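4.2 Emptying the bench bin

Empty the bin at the end of each shift, or sooner if the contents reach the rim. Do not compact the contents by hand.

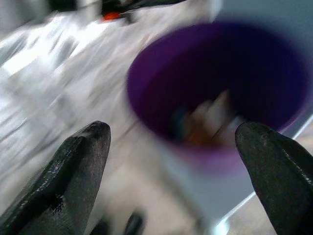

Section prepared by Puspita Simanjuntak, Medrano Bench Systems

1. Lift the bin clear of the bench and tip it into the general waste.
2. Rinse with cold water and let it drain upside down.

Caution: Keep solvent wipes out of this bin — they go in the lidded metal can.

4.3 Wiping down the surface

1. Gather debris toward the centre before wiping.
2. Apply neutral cleaner, diluted 17 mL to 1000 mL of water. 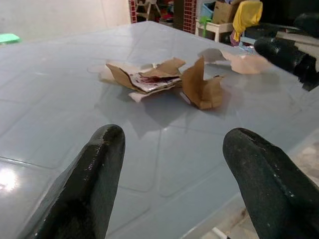 3. Leave for 4 minutes, then wipe dry with a lint-free cloth.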